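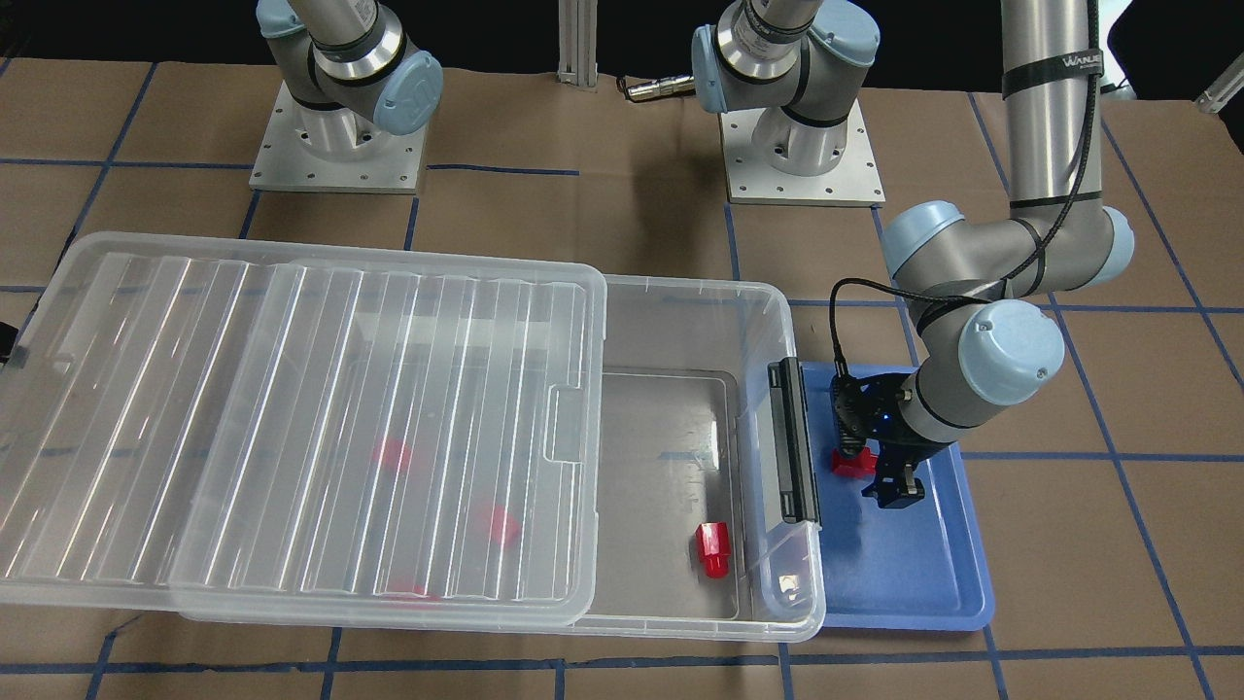

Bin-to-tray, partial lid – February, afternoon session

Carrying on from the lid-open work. Same red caps, same clear bin, blue tray on the right. The change is that the ribbed lid is now left lying over the left part of the bin, and the planner has to live with it. Left arm does the picking and placing. Right arm holds at its raised pose and is in the collision model as a static body.

Software state
Perception node on the Stesis branch, with my mask patch on top. Planner is stock apart from the keep-out change below. Grasp scorer unchanged since Theresia retuned it. Logging goes to the Saraç share, folder name as usual plus "lid".

Problem as found
With the lid half across, the segmenter still fires on parts underneath it. Through the ridges they come out as soft pink blobs, and the colour threshold is loose enough to accept them. The one near the front edge of the bin is very faint and drops in and out between cycles. The detector then reports a different part count each cycle, the task layer sees a changed world, and it replans. Most of the wasted time in the morning log is this and has nothing to do with the arm.

The centroids are also wrong. A blob seen through the ridges is smeared sideways, so even when the detection is steady the grasp point isn't good enough to close on.

First attempt: tighten saturation
Raised the lower saturation bound until the covered parts vanished. Worked on the bench images. Failed on the open side as soon as a cap lay where the overhead light washed it out. Reverted.

Second attempt: lid mask
Valentin's suggestion was to find the lid itself and mask everything below it. The ridges help, as they are long, parallel and run front to back with strong reflections. Oriented edge filter, then a line-density map, then take the right-most dense column as the lid edge. The bin floor on the open side is flat and only gives a few weak responses from scuffs.

Two false edges to deal with:
– the blue tape grid on the table, which shows through the clear floor. Removed by dropping any line whose two sides are brown in the colour image.
– the small tab on the lid's right edge. It pulls the edge estimate to the right over a short section. Took the median along the edge, which is good enough.

Ran it over 1,121 saved frames. The lid edge was wrong in 34 of them. I went through all 34 by hand. Most have the forearm across the edge, so the filter locks onto the arm outline. The fix is to hold the last good edge while the arm's projected volume overlaps the bin, and that is now in.

Task layer
Detections are tagged open, covered or unsure. Only open ones are passed to the grasp scorer. Covered ones stay in the world model as "present, not reachable", so the count stays stable and no replan is triggered. Unsure needs 4 consecutive agreeing cycles before it changes to either of the others. Jonas wanted a time limit as well. Left out for now.

Motion
Bin walls and lid are boxes in the planning scene. The black latch on the right rim stands up higher than the wall and was missing from the model. The old transfer path from bin to tray went low over that rim, and Chrysanthi caught it in simulation before we ran it. Added a keep-out box around the latch with 20 mm margin. The path is now longer, and I don't mind.

The part goes down over the tray vertically, wrist angle held. The tray floor reflects the overhead light and the depth there is poor, so place height comes from the taught rim height and not from the camera.

Open items
– Gripper cable loops out from the wrist and isn't in the collision model. Remo has a capsule approximation from the Wunetti cell that might fit.
– Lid pose is treated as parallel to the bin. If it goes on skewed the median edge will be off at one end. Fit a line properly.
– Decide what the task layer does when the only parts left are covered. At present it stops and reports "no reachable parts". Moving the lid with the right arm is the obvious next step, but there is no grasp for a thin clear edge yet.
– Ask Sotero whether the driver update fixes the dropped exposure setting after restart. I set it by hand again this afternoon.

Mask patch is pushed, not merged. Valentin to review.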